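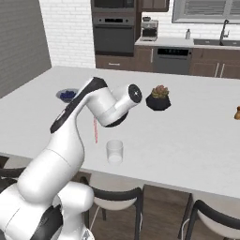

I spent most of the last two evenings getting the simulated kitchen cell to behave, and I want to write down what I changed before I forget. The arm model had been loading with its base slightly sunk into the floor since I moved everything over to the new version of Trekusus, and every pick from the table was coming in low. I had been blaming the planner. The red dashed line under the wrist was what put me right. I switched it on so I could see where a straight drop would land, and with the target set to the middle of the glass it came down to the left of it every time. A planner fault would have moved about from run to run.

So I went back to the base frame. The height was out by 19 mm, left over from the old mounting plate, which I had deleted from the model but not from the offsets file. There was a small rotation in there too. Once both were zeroed the shoulder sat where it should.

The flange was the second job. I have left the gripper off for now. Mutua Mosoti sent me his gripper file in the spring and it works, but it adds a tool offset of its own, and I had two offsets fighting each other. With a bare flange there is one less thing to get wrong. When the wrist goes where I tell it, the gripper can go back on.

For checking I use the same routine as on the real cell at Kincaid. Send the arm home, move to a point over the table, read the joint values, go home again, repeat. I ran it 50 times overnight with the log on. The old settings drifted a little further on each pass, and the new ones came back to the same figures.

Still to do:

Joint limits on the wrist. They are copied from the data sheet and the real arm stops sooner than that because of the cable.

Collision shape for the glass. It is a plain cylinder at the moment and a bit too wide.

Rename the config files. I have three called "final".

Hazel Park asked if she could have the offsets file. Yes, but wait until I have done the joint limits, probably early July.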